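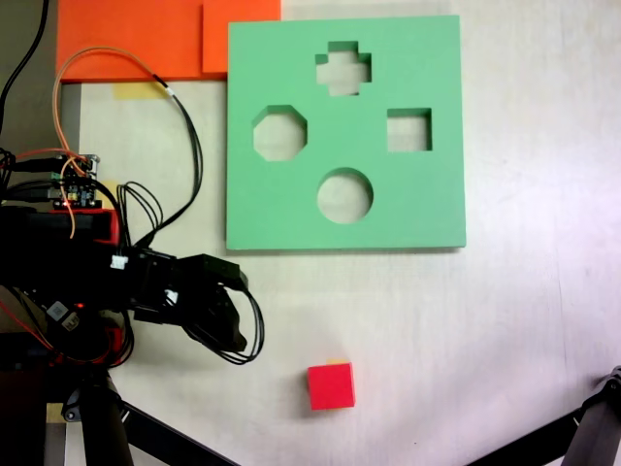

Online Conduct and Pupil Wellbeing Working Group
Minutes of the meeting held on 1/3/18
Main building, Cenon site

Present: chair, clerk, head of pastoral care, network manager, two parent representatives, sixth form representative, Mato helpline liaison officer
Apologies: safeguarding governor, head of lower school

1. Minutes of the previous meeting

1.1 The minutes of the November meeting were agreed as a correct record, subject to one change. At item 4.2, "group chats" should read "group chats set up on school accounts". The group has no remit over chats held on private accounts except where a report is made to the school.

1.2 Matters arising. The revised wording for the pupil planner went to print with the old helpline number. A correction slip has been issued to tutors. The clerk confirmed that the web version is right.

2. Reporting form

2.1 The network manager reported on the online form for pupils who wish to report unkind or threatening messages. The form has been open since the start of the autumn term and is run on the Pomasetti system. Of the reports received, 17 were passed to pastoral staff for action. The remainder were duplicates, test entries or matters for the IT desk, mostly forgotten passwords.

2.2 The head of pastoral care noted that the form asks for the name of the person reporting before it asks what has happened. Pupils in Years 7 and 8 had told tutors that they closed the form at that point. It was proposed that the name field be moved to the end and marked optional.

2.3 The network manager advised that the order of the fields can be changed locally. Making the name optional requires a change to the settings held by Pomasetti, for which a written request is needed. There is no charge.

2.4 A parent representative asked whether reports without a name could be followed up. The head of pastoral care said that this depended on the detail given. A report naming the chat, the date and the account could usually be looked into. A report saying only that someone had been nasty could not, although it would still be logged by year group.

2.5 Agreed: the name field to be moved and made optional. The wording above the free text box to be changed to "Tell us what was said, where, and when, if you know."

Action: network manager

3. Screenshots

3.1 The draft guidance on screenshots was discussed. The draft tells pupils to take a screenshot before blocking an account. The Mato liaison officer supported this but asked for a separate paragraph on images of a sexual nature, which pupils should not copy, save or forward. They should tell a member of staff without sending the image on.

3.2 It was noted that the same rule applies to staff. Two paragraphs in the staff handbook disagree on this point, the later one having been added without the earlier one being removed. The earlier paragraph is to be taken out.

3.3 The sixth form representative said that the draft was too long to be read on a phone. It was agreed that a version of no more than 60 words should sit at the top of the page, with the full text underneath.

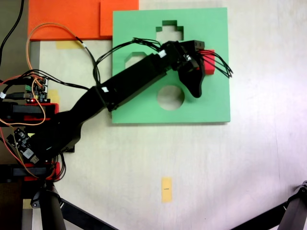 3.4 The short version will be drafted outside the meeting and sent round by email. Comments to the clerk within two weeks of circulation. If none are received the text will be taken as agreed.

Action: head of pastoral care, sixth form representative

4. Pupil survey

4.1 The results of the survey on online conduct were tabled. The survey was sent to all pupils on roll at both sites and 1,294 replies were received. The figures by year group are in the paper and are not repeated here.

4.2 The group considered question 6 ("Have you seen someone being treated badly online this term?") and question 7 ("Did you do anything about it?"). The most common answer to question 7 in every year group was that the pupil had done nothing. The second most common was that the pupil had sent a private message to the person affected.

4.3 The chair asked that sending a private message be recorded in future as a form of help. The present coding places it under "other". Agreed.

4.4 A parent representative questioned the use of the word "banter" in question 9, on the grounds that younger pupils read it in different ways. The clerk will check whether the question can be reworded without losing the comparison with last year's results. If it cannot, the old wording will be kept for one more year and a second question added.

Action: clerk

5. Parents' evening session

5.1 The Sombatkul workshop for parents was confirmed for the summer term. The session lasts 60 minutes, followed by questions. Places are open to parents at both sites.

5.2 The outline was approved with one change. The section on monitoring software is to be cut to make room for advice on what to do when one's own child has sent the messages. The Mato liaison officer said that calls from parents in this position had become more frequent and that little printed material was available to them.

5.3 There was some discussion of whether pupils should attend. Views differed. It was agreed to keep the session for adults on this occasion and to return to the question afterwards.

5.4 Booking will be through the school office. The session will not run with fewer than 20 bookings.

Action: clerk to send the booking letter

6. Staff accounts

6.1 The network manager reminded the group that staff should not accept friend or follow requests from current pupils on personal accounts. The policy is silent on former pupils. Deferred to the policy review.

7. Any other business

7.1 The Cenon site office has asked for a second copy of the reporting poster for the bus shelter noticeboard. Agreed.

7.2 The sixth form representative's term on the group ends at Easter. Year 12 tutors to be asked for a replacement.

8. Next meeting

8.1 To be held in the summer term, after the parents' session. Papers to reach the clerk one week beforehand.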